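Section 4: Spooling Up and Setting the Drag on Your Spinning Reel

Okay, rods are put together and the reel is on the seat, so now we get to the part I like best. I've been spooling reels at the kitchen table since I was a kid, and I still managed to put a full spool of line on backwards this past June, so don't feel bad if it takes you a couple of tries. I wrote these steps for the Cutura spinning reel that comes in the starter kit, but they work fine for pretty much any reel of that size.

What you need

A spool of 8-pound mono, a pair of nail clippers, an old towel, a pencil, and a small spring scale if you have one. I use Prendberg line for my panfish rods because it's cheap and it's easy to see against green water. Use what you like! Just stay away from braid on your first go. It slips on a bare spool and you'll be chasing that problem all weekend.

Before you start

1. Wash your hands and get the sunscreen and bug spray off them. Bug spray with DEET in it will chew up mono, and it'll cloud the finish on the reel too.

2. Wipe down the spool, the lip of the spool, and the line roller with a barely damp cloth. Then run a dry fingertip around the lip. Any nick you can feel there is going to catch line on the cast.
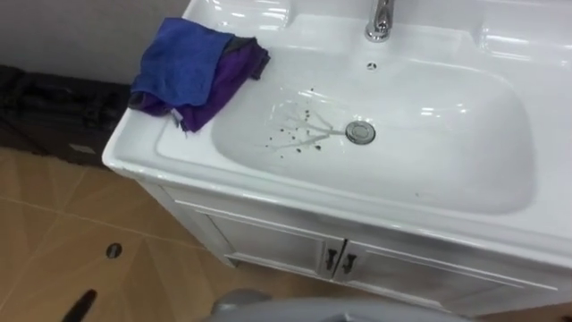
The sink, from above.

3. If there's old line on the reel, strip all of it off and put it in the recycling tube at the boat ramp. Please don't toss it in the lake or leave it in the grass, birds get wrapped up in it.

NOTE: Don't hold the reel under a running faucet at full blast. A hard stream pushes grit past the seals and into the gears. A light rinse with the drag snugged down is plenty, and I'll get into that in Section 7.

Putting on the line

4. Thread the end of the line down through the guides, starting at the tip-top and working toward the reel. I miss a guide at least once a season (usually the second one up), so look down the whole rod before you go on.

5. Open the bail. This is the step I forgot in June. If the bail is closed when you tie on, the line never gets under the roller and you'll have to do the knot again.

6. Tie the line to the spool with an arbor knot. Wrap it around the spool, tie an overhand knot around the main line, then tie a second overhand in the tag end and pull it all down snug. Clip the tag close and close the bail.

7. Lay the filler spool flat on the floor, label side up. Pinch the line lightly between your thumb and finger with the towel, a foot or so ahead of the reel, and crank 14 turns.

8. Stop and let the line go slack. If it curls up into loops, flip the filler spool over so the label is down, and carry on. If it hangs in lazy curves you've got it right and can keep cranking.

9. Fill to about an eighth of an inch below the lip. I know it's tempting to go right up to the edge! An overfull spool dumps its line in one big wad on the first windy cast, and there's no fixing that in a boat.

CAUTION: Keep steady pressure on the line the whole way. Line that goes on loose will dig into itself, and you'll find out when a decent fish makes a run.

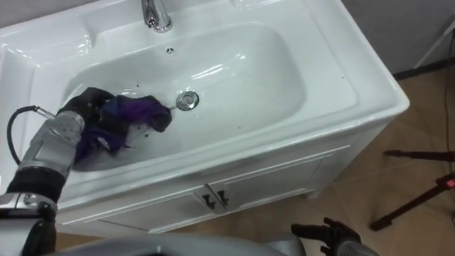
10. Once the spool is full, clip the line and leave yourself a couple of feet hanging past the tip. Tuck the end under the line clip on the side of the spool if you aren't rigging up right away.

Setting the drag

The drag is the knob on the front of the Cutura. Turn it right to tighten and left to loosen. On older reels like my Mathias it's at the back and it takes a lot more turning to do the same job, so go easy until you know yours.

11. Back the knob all the way off, then bring it in until you feel it start to bite.

12. Hook the scale to the end of your line and have somebody hold the rod at its normal fighting angle. Pull slow and straight. You want line to slip at 2 pounds, a quarter of what the line is rated for.

13. No scale? Wrap the line once around your hand (wear a glove, it cuts) and pull. It should come off smoothly, without jerks, before the rod is bent all the way over.

14. Check it again at the water. Drag washers feel different on a cold morning than they did in a warm kitchen.

NOTE: Loosen the drag completely when you put the reel away. I left mine cranked down one whole winter and the washers went flat as a pancake.

A quick test before you go

Tie on a plain casting plug, no hooks, and go out in the yard. I mark off 23 paces and try to drop it by a bucket. If the line slaps the first guide hard or comes off in coils, take a few yards off the spool and try again. After five or six good casts, wind in under light tension and you're ready for Section 5, where we tie on a float and a Flonska jig and go after some bluegill.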